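Elogio de la mesa sin mantel

Hace unos meses guardé todos los manteles en una caja y la subí al altillo. Mi madre todavía no me lo ha perdonado.
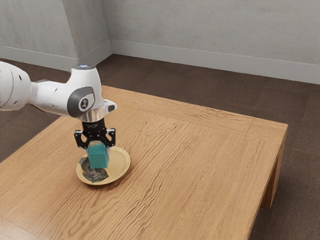 La cosa empezó en marzo, con una mancha de remolacha. Quien haya intentado sacar remolacha de un lino heredado sabe de qué hablo: probé con bicarbonato, con limón, con un jabón carísimo que me recomendó una vecina, y al final lo único que conseguí fue un cerco rosa bastante bonito en el sitio del invitado de honor. Esa noche cenamos directamente sobre la madera, con los platos de siempre y unas servilletas de papel, y fue la mejor cena en mucho tiempo. ¡Hasta mi cuñado se quedó al postre!

En mi casa de niña la mesa se vestía siempre. Había un mantel para diario, otro para los domingos y uno bordado que salía en Navidad y en los entierros. Debajo iba el muletón, ese fieltro gordo que olía a armario, y debajo del muletón había una mesa que yo, os lo juro, no vi hasta los 11 años. Era de castaño, oscura, con una quemadura de plancha en una esquina. Me pareció preciosa y me pareció rarísimo que lleváramos toda la vida tapándola.

De eso hablé largo rato con Munther Darwish, que tiene un taller de restauración de muebles detrás de la estación y al que fui a ver con la excusa de una silla coja. Munther trabaja con la radio puesta y contesta a las preguntas cuando le parece. «La gente me trae mesas de los abuelos y me pide que las deje como nuevas», me dijo mientras rascaba cera con una espátula. «Yo les digo que se compren una nueva, que para eso están». Él lija lo justo, aceita mucho y deja las marcas de cuchillo donde estén. En su propia cocina come sobre una puerta vieja con patas, y el agujero de la cerradura sigue ahí (sus hijos meten guisantes).

Le pregunté por el mantenimiento, claro, porque es lo que me preguntan a mí todas las amigas en cuanto ven la madera al aire. Su receta es sencilla: trapo húmedo bien escurrido después de comer, trapo seco detrás, y aceite un par de veces al año. Nada de productos con silicona. Para los cercos blancos de los vasos, paciencia y un poco de cera - y si no se van, pues se quedan, que tampoco pasa nada. Los trapos con aceite, eso sí, extendidos al aire libre hasta que se sequen, nunca hechos una bola en un cajón, que pueden arder solos. Ahí se puso serio y bajó la radio.

El asunto de la vajilla da para otro artículo. Con mantel blanco queda bien casi todo, pero sobre madera los platos cambian mucho y una se vuelve caprichosa. Yo he acabado arrinconando el juego de filo dorado y tirando de piezas sueltas, mates, de tonos suaves. En Tekia, la tienda de la plaza, tienen un cajón de restos donde he encontrado platos llanos a 5 euros, ninguno igual que otro. También me enamoré de una fuente de Kellier que costaba 30 y que, por supuesto, me llevé. La uso para todo, para la ensalada, para las llaves, para las mandarinas en invierno.

Ahora bien, no todo son alegrías. La madera suena. Cada tenedor que se cae retumba, los vasos golpean y, si hay niños, aquello parece una herrería. Mi amiga Tse, que es de las que leen revistas de decoración hasta en el autobús, me convenció de poner unos caminos de algodón grueso los días de mucha gente, y algo amortiguan. Los salvamanteles de corcho funcionan mejor, aunque son feos como un demonio.

Y luego está el dinero. Una mesa maciza nueva, de las buenas, se va fácilmente a los 700 euros, y de ahí para arriba. La mía salió de un guardamuebles que cerraba, con una pata distinta de las demás, y la pagué con lo que llevaba en el bolso más una tarta de manzana. Así que mirad primero en casa de los tíos, en los trasteros, en los mercadillos de pueblo a primera hora. Levantad los hules. Debajo de muchos hules hay mesas estupendas.

Mi madre vino a comer la semana pasada. Pasó la mano por la madera, buscó migas, no dijo nada. Al irse me dejó en la entrada una bolsa con un mantel planchado, por si acaso, y el muletón doblado debajo.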